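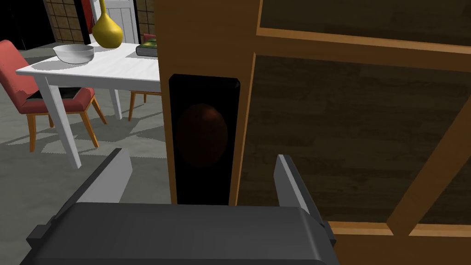

Why does the planner want a pre-grasp pose when we already know where the handle is?

Because a handle position is just a point, and the arm needs a whole pose plus some room to get there. If you send the gripper straight at the point, the solver is free to pick any approach it likes, including one that drags a finger along the cabinet. The pre-grasp pose pins down the direction you come in from. After that, the last stretch is a short straight line, and short straight lines are easy to check.

Okay, so that was the question I got most after the last handout, and I wanted it out of the way first. These notes go with session 2 of the planning block. You'll need Torberg running (that's our simulator setup) and the Nerness planner package from the course page. If your install is from July, please pull again – the collision settings moved to a different file and the old one gets ignored without any warning. I lost most of an afternoon to that!

How the pieces talk to each other

Perception hands us an object pose and a list of collision shapes. The planner turns those into joint waypoints. The controller follows the waypoints and complains if it falls too far behind. Three programs, three logs, and when something goes wrong you'll be tempted to open the controller log first, since it's the noisy one. Open the planner log. Nine times out of ten the controller is upset over a path it should never have been given.

Open grippers are bigger than you think

In Torberg the collision model of the gripper changes with the finger joints, so a path that's fine with closed fingers can fail with open ones. Last year's code checked the whole path with the fingers closed and only opened them at the end. You can guess how that went near a door edge. So set the finger joints before you call plan(), and keep them there until you're at the grasp pose.

I also like to set the clearance to 40 mm for the free-space part and drop it for the last straight line. If you leave it high all the way in, the planner will tell you there's no solution, and it's right, because touching the thing is the whole point.

Panels and narrow gaps
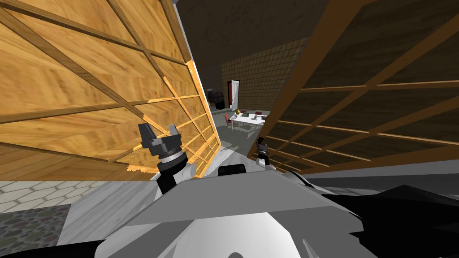
Fig. 2. Head-level view in Torberg: both grippers near the slatted panels, table and doorway through the gap.

Slatted panels are a pain for sampling planners. Every slat can become its own little box, and every box gets checked for every link at every step. My first version of this exercise had 518 collision shapes in it and planning crawled. Merging the slats on each panel into one slab got it down to 157, and I couldn't see any difference in the paths.

The catch is that a slab also fills in the spaces between slats. Fine if you're moving past a panel, bad if you want to hook a finger through it. Grostach, the merging tool, has a "keep" list for exactly this, so put any part you plan to grab on it.

With two arms there's one more thing. Plan them together, or plan one and treat the other as an obstacle where it's parked. Please don't plan each one alone and hope. Nithin Varghese has a nice script in the shared folder that plays both paths side by side and marks the first contact in red.

For next time

Run the approach exercise with the merged panels and again with the originals, same random seed, and bring both planner logs. Read the Kazlauskienė notes up to the part on path smoothing (skip the proofs if you're short on time). If your planner times out on every single try, check the start state first – it's very often already in collision.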